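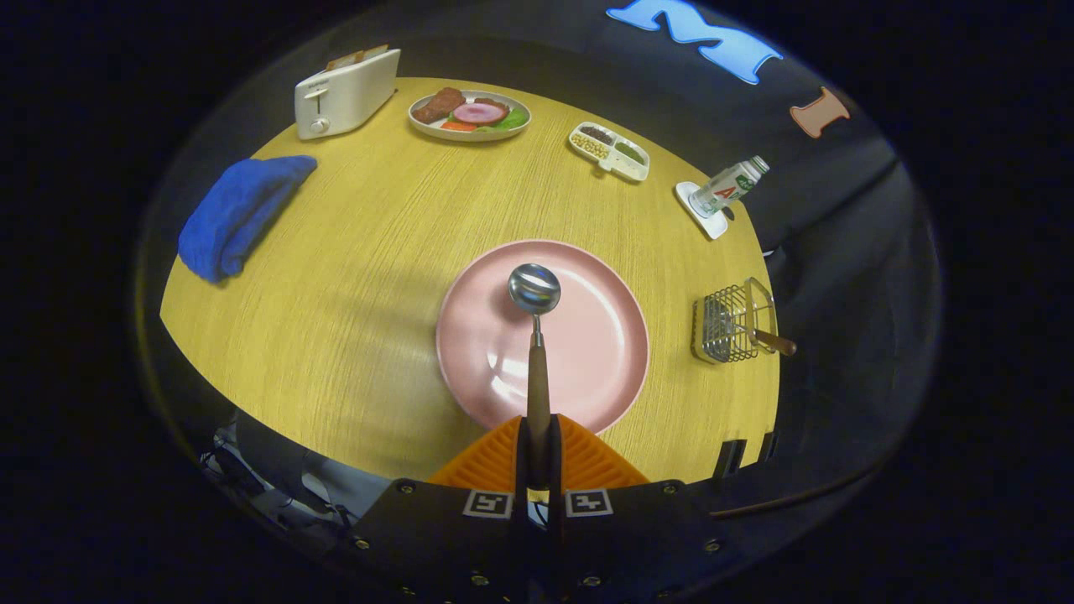

Toast on, pink plate at the ready: the breakfast table at Lougher.

Well, the play kitchen is back! Those of you with long memories will know it went into boxes the May before last when we needed the corner for coats, and I've been grumbling about it ever since. Last Saturday I finally got the lids off, and I've had a lovely time of it (two mugs of tea, radio on, knees not what they were).

I started with the round table because everything else depends on it. It's a nice warm honey colour and it got a good going over with soapy water before I let anything near it. A round table does make laying up a bit of a puzzle, as there's no proper back edge to push things against, but the children can get at it from every side and there's far less elbowing than we used to have with the old square one.

The white toaster has gone towards the back, turned at an angle. It's the two-slot one with the little lever and the round knob, and there's a slice of toast poking out of the top. I've had a slice of toast in there from the minute it came out of the box, and I'm leaving it there, because an empty toaster gets walked straight past and one with bread in it gets played with all morning. Try it at home if you've got one.

Next to it is the oval white plate, which is the serving dish, and on it I've put a dinner of sorts: steak, a round of pink ham with the hole in the middle, a lettuce leaf and a bit of carrot along the front. I know, I know, steak and ham together! My nephew would approve. The big pink plate is kept clear at the front so whoever is being cook has somewhere to dish up, and the blue towel is folded on the left for wiping hands, spills and the occasional teddy.

I'm very taken with the scoop as well. It has a slim brown wooden handle and a round shiny end, a bit like a melon baller or a small ladle. Morfudd Hughes says it's for melon, I say it's for peas, and the under-fives will no doubt settle on soup. It's a pleasure to hold and it polishes up beautifully, so please can it live with the kitchen things and not wander off to the sand tray.

Now for the begging. We're short of play vegetables (the carrot is looking lonely) and I'd love 2 more plates, any colour, as long as they're not chipped. Small wooden spoons would be very welcome too. Leave them in the Deria cupboard by the door, on the lower shelf, with your name on the bag if you'd like the bag back.

The corner is open from Monday, straight after register. If you're on tidy-up, food goes in the shallow box, plates in the deep one, and the towel comes home with me for a wash.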